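Print | E-mail this item

News from the Lodska workroom
Grapes, a pink plate and plenty of patience

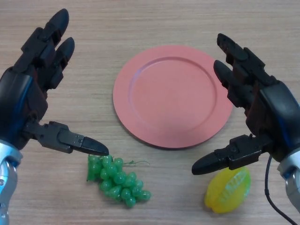 What we have been up to in May

Many of you have asked how the teaching is going, so do put the kettle on and let me tell you! Nana, our two-handed machine, learns by example. One of us guides both hands through picking up the plastic fruit and setting it on the plate, and the whole thing is saved as one example. Then the fruit gets shifted a little and off we go again.

We now have 600 of these, gathered in sittings of 20 minutes (any longer and our shoulders complain). Garba Iyamu is the steadiest of us by a mile – I am still rather hasty with the grapes. We keep the fumbled tries as well, marked as such, and Mwanaisha Temba reads through the lot before they go over to Staston.

Next month we move on to cups, which I am looking forward to no end.

3 comments | 7 shares

Gebretsadik: Lovely to read. Do you swap the fruit between hands?

Mwanaisha Temba: We do, every 6 tries!

Pat: My grandson wants to know when it will do the washing up.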